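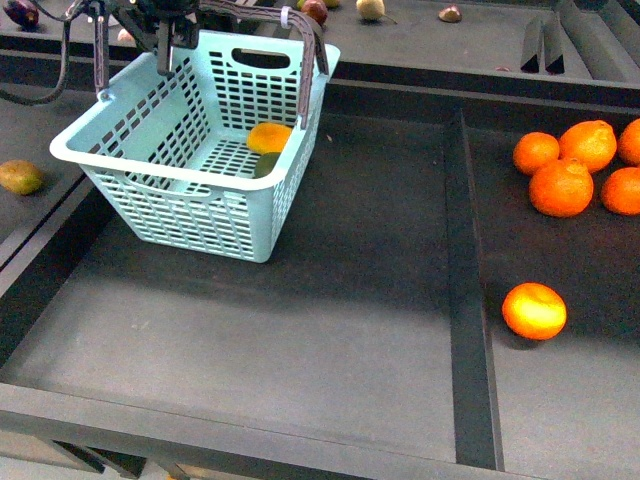 Der mintblaue Korb mit Henkel, darin zwei Früchte. Rechts im Nachbarfach liegen Orangen.

Wer bei Cocco Obst kauft, bekommt es lose in einem Korb gereicht und packt es selbst um. Szabolcs Fekete führt den Laden in Granidham seit Juni vergangenen Jahres. Vorher hat er in Primstead auf dem Großmarkt gearbeitet, meistens nachts. Wir haben mit ihm über Körbe, Tische und Orangen gesprochen.

Angefangen hat er mit Kisten aus Pappe. »Pappe wird weich, wenn unten eine Frucht aufgeht«, sagt er. »Man merkt es erst beim Hochheben.« Nach ein paar Wochen bestellte er Kunststoffkörbe, 80 Stück, in einem hellen Mintblau. Eine andere Farbe war beim Händler nicht lieferbar. »Ich hätte Grau genommen. Inzwischen fragen die Leute nach den blauen Körben, also bleibt es dabei.«

Wichtig waren ihm die durchbrochenen Wände und der Boden mit Schlitzen. Nach dem Waschen läuft das Wasser ab, und im Korb bleibt kein Blatt kleben. Abgespült wird jeden Abend, mit der Handbrause und ohne Spülmittel. Einmal in der Woche kommt die Bürste dazu.

Die Griffmulden im Rand benutzt er beim Stapeln, den langen Henkel beim Tragen. Der Henkel ist bei manchen Körben mit einem weißen Kabelbinder gesichert. »Einer ist mir aufgegangen, mit Birnen drin. Danach habe ich an einem Sonntag Kabelbinder gezogen. Schön ist das nicht, aber es hält.« Von den 80 Körben sind noch 47 im Umlauf. Die übrigen sind gebrochen oder bei Kunden geblieben. Pfand will Fekete trotzdem nicht nehmen, der Aufwand an der Kasse ist ihm zu groß.

Sortiert wird auf einem dunkelgrauen Tisch mit erhöhtem Rand. Eine Leiste teilt die Fläche in Fächer. In das rechte Fach kommen die Orangen, im linken werden die Körbe abgestellt und gefüllt. »Ohne Rand rollt alles auf den Boden. Orangen sind da am schlimmsten.« Den Tisch hat er gebraucht von der Firma Catden übernommen, für 131 Euro mit Lieferung.

Gemischte Körbe packt er nach einer einfachen Regel: Schwere und feste Früchte zuerst, weiche obenauf. Grüne Früchte, die noch liegen müssen, gibt er nur auf Wunsch dazu. »Manche wollen alles heute essen, manche erst am Wochenende. Das muss man fragen.« Voll macht er die Körbe selten. Bei zu viel Gewicht drückt der Boden sein Muster in die unteren Stücke, vor allem bei Mangos.

In der vergangenen Woche hat er 153 Körbe gepackt, mehr als sonst. Eine Aushilfe hat er dafür nicht eingestellt. Er fängt morgens eine Stunde früher an und legt die Ware schon am Vorabend bereit, mit Ausnahme der Beeren.

Ob er noch einmal Körbe nachkauft, hat er nicht entschieden. Der Händler führt inzwischen ein Modell mit festem Bügel. »Das lässt sich schlechter stapeln«, sagt Fekete. Einen hat er zur Probe bestellt.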